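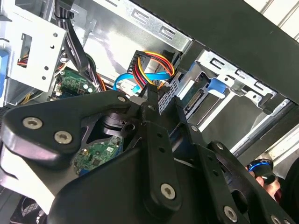

Vedano Planner, four months in: a review

I've been running Vedano as the planning and perception layer on our PC teardown cell since November, and I've grown very fond of it, with a few grumbles I'll get to (bear with me, I do go on). We do old desktop towers, mostly drives and cables, and I came over from Tokcombe, which I had used for years and still think kindly of.

The big draw for me is how it handles cables. Tokcombe treated a SATA lead as a solid lump and would refuse half my approach paths. Vedano lets you mark a region as soft, with its own contact force limit, so the fingers can work right in among the wires by the drive bay. Setting those regions up took me a whole afternoon the first time, and now it's the part I enjoy most! 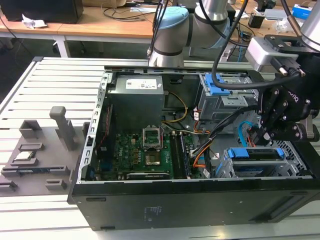
Two arms, one planner

Both arms share a single collision model, and I love this. You load the case as a mesh, lay it on its side, and the planner keeps one arm above the back rail while the other reaches in. Replanning takes 147 milliseconds on our machine with the cache at 400 poses, but push the cache to 600 and it slows down enough that you'll notice.

Perception is more of a mixed bag. The wrist view and the fixed view are fused nicely, but shiny sheet metal still throws off the depth, and connectors come back with confidence scores I wouldn't bet lunch on. I keep the manual confirm step switched on for anything with gold contacts. The log viewer is lovely, except that it only opens 16 runs at a time, and the calibration wizard forgets your fixture offsets if you close it early, so save first.

I'd buy it again, and I'd tell a friend to. 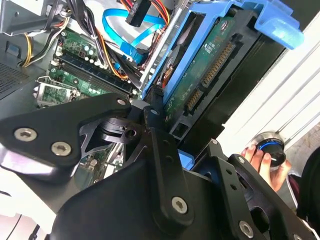
Orsolya Nyitrai replied: We had the same depth trouble with bare metal until we turned off the hole filling in the Vedano point cloud settings. It's under Advanced, and it's on by default. The offsets bug is still there in our version too, I'm afraid.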